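Print this page | E-mail this to a friend
14 shares | 7 comments

Shoes Off, Please: Our Entryway Gallery
Posted in June by the Hetico House Blog

We have been promising this gallery for so long that a few of you have started teasing us in the comments, and fair enough! Getting the front entry in order was supposed to be a weekend job. It stretched over most of the spring, with a break for the flu and another one for the back fence, and by the end of it we had developed strong feelings about coat hooks that we did not have before. If you are new, the house is a small one on Urio Street, built low and long, and the front door opens straight into the living room with hardly any hall to speak of. Whatever you carry in with you, the living room gets it.

Several readers asked what we started with, so we'll say it quickly. We had one hook, a basket that ate mittens, and a heap of shoes behind the door that had to be pushed aside with the door itself every time somebody rang the bell. We are a shoes-off house and always have been, both grandmothers saw to that, but we had never given the shoes anywhere to go.

Most of the photos from the spring went with the old laptop (yes, we know, back up your pictures), so a good part of this page is the notes we had planned to put under them.

The mat. We went through two before we got one we liked. The first was pretty and curled up at the corners like a stale sandwich. The one we kept is from Starnow, flat and gray and very dull, and it takes a hosing down on the driveway without any fuss. Buy the dull one.

The hooks. There are 7 of them now, screwed into a board that is screwed into the studs. Two are set low for the kids. We painted the board the same color as the wall, then decided we hated that, and painted it green over a long evening with the radio on.

The bench. A yard sale find, 40 dollars with the cushion thrown in. It wobbled for a month before one of us finally turned it over and tightened the bolts, a job that took less time than complaining about it had. The cushion has been re-covered in the leftover curtain fabric and it hardly slides at all.

The paint. The walls are a Drusari color, a warm white with a little yellow in it, and we are very happy with it in the mornings and a bit less so under the lamp at night. One can did the entry and the bit of wall going down toward the bathroom. Somebody will ask about the finish, so: eggshell, and it has survived a scooter handle.

The shoe rack. We wanted something low, with boards you could slide a pair onto without bending down like you were tying up a boat. It's a plain thing and we love it. Outdoor shoes have to live somewhere else, that was the deal we made with ourselves, and the rack is kept for the soft indoor kind. It has taken real discipline, and there was a week of rain boots that we will not go into.

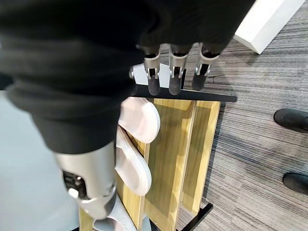

Pale slipper-like shoes on the low wooden rack, with carpet beyond.

We do like the light colors, even if they aren't the sensible choice with kids in the house. Guests seem to enjoy being offered a pair, and it saves that awkward little shuffle at the door where everyone looks down at their socks.

A few things are still on the list. The lamp needs a shorter cord. The mittens need a home before the cold comes back, and we have gone round and round on whether that should be a drawer or a bag on a hook. There is also the question of the mail, which currently sits on the bench cushion until a person sits on it. Suggestions are very welcome, especially from anyone else with a door that opens right into the room.

Thank you, too, for all the kind notes on the last post. It has been read 2,758 times, far more than anything we have ever written about gravy, and we did read every comment, even the long one about grout. The pantry shelves are next, once we have bought more screws.

E-mail this to a friend | Print this page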